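Haltum Bench Arm — single arm, two-finger gripper

Price: $3595, arm and gripper
Ships from: Solheim warehouse, Wevmont
In stock: 2

People ring me up wanting to know if this thing will tidy the kids' toys, sort the odds and ends drawer or pack orders while they have a cuppa. Short answer — bits of it, on a good day. I've had one running at the shop since March and I've grown pretty fond of it, but I'd be fibbing if I told you it could do your dishes!

What it's good at is picking up small solid things from a clear table and putting them somewhere else. Wooden blocks are its favourite (well, mine too, they don't break when it drops one). 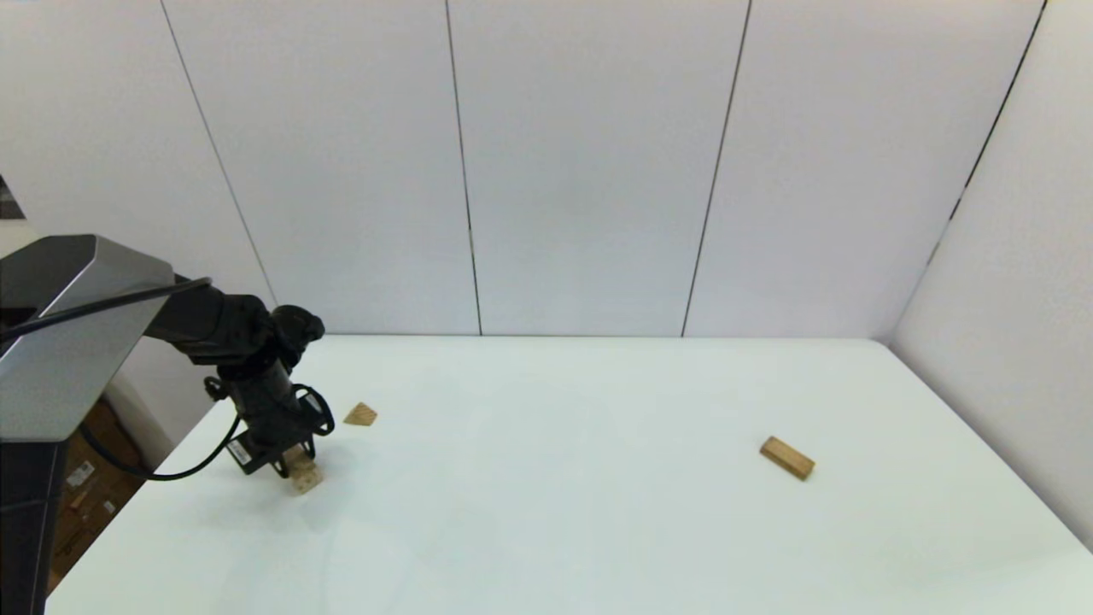 Block pickup on the white table, with the wedge and the long bar still to the right.

Ottar Söderlund, who does our setups, logged 243 block pickups before he let me list it. Slopes are harder than cubes, and anything floppy like a sock is still a bit of a lottery. For a small workshop that moves the same part all day, I'd say go for it. For laundry, I'd hang on to your money a while yet.

Allow four hours for setup and leave some slack in the cables. The Zakton soft fingertips are sold separately, in grey or black. Questions about colour or freight go to Elsa Engebretsen at the front counter.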